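December, morning

Carried on with the black denim from the Boncombe bag. Donal Hegarty wants a repair price on each piece before it goes back, so I am working through them one at a time and writing up as I go.

Weighed it first: 590 g dry, before any washing. Label inside gone, only the stitching left where it was. Pulled the waist button and it held. Tried it again with the cloth folded behind it, same result. Needle size 100 went through the double seams without skipping on the last pair, so I will stay with that and the Engelbrecht thread. The Cikico thread is a closer black but it snapped 3 times on the test strip and I have put it back in the drawer.

Laid the piece out on the bed to look at the seams and fastenings, as the white sheet shows up black cloth much better than the cutting table does. Creases left in for now. I don't want to press anything until I have decided about the button.

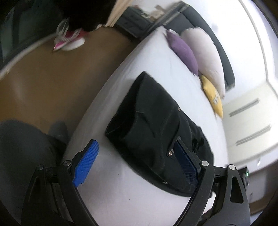 Iolanda Falcão thinks I should leave the copper-coloured button alone and put a small patch of twill behind it, as taking it off will leave a bigger hole than we started with. She would also go over the cloth round it by hand before it goes near the machine. Fair point, and it saves ordering a match.

So the plan is a twill patch on the inside, hand stitch first, then two short rows by machine. Thread tension down a touch from where Donal had it.

Time so far 78 minutes including the weighing and the thread test. Need to ask Boncombe whether they want it pressed or just folded. Twill is nearly out, one strip left in the tin.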